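Surface Conduit Should Stay on the Surface
Mircea Pascu
27/04/2022

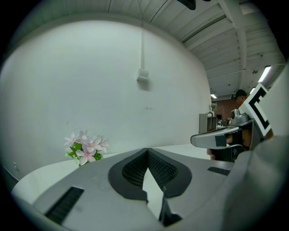

The case against burying it

A white conduit comes down from the ceiling into a white junction box on a white wall. Visitors notice the flowers on the table first, and the red brick at the far end, and seldom mention the conduit at all. I consider that a sufficient answer to the complaint that surface wiring spoils a workroom.

The usual alternative is to chase the wall, bury the run and plaster over it. Kyei quoted us 3,679 for that in March, with a further 615 for repainting. The surface run had cost 81 in parts. A buried cable also has to be found again whenever someone wants to fix a shelf, and drawings are rarely kept up to date.

The ceiling follows the same rule. Beams and corrugated panels are left exposed, and the long fluorescent fixture hangs where it can be reached from a ladder. Delau proposed a suspended grid with 39 tiles. It would have hidden the beams, lowered the room and put every future leak out of sight until a tile stained.

I accept two objections. Exposed ceilings collect dust – ours needs cleaning twice a year – and hard surfaces make a room louder. Both are maintenance matters and can be budgeted.

Paint the conduit to match the wall, keep the drop vertical, and leave the box cover accessible. A small green pot of artificial flowers on the table will do more for the look of the place than a week of plastering.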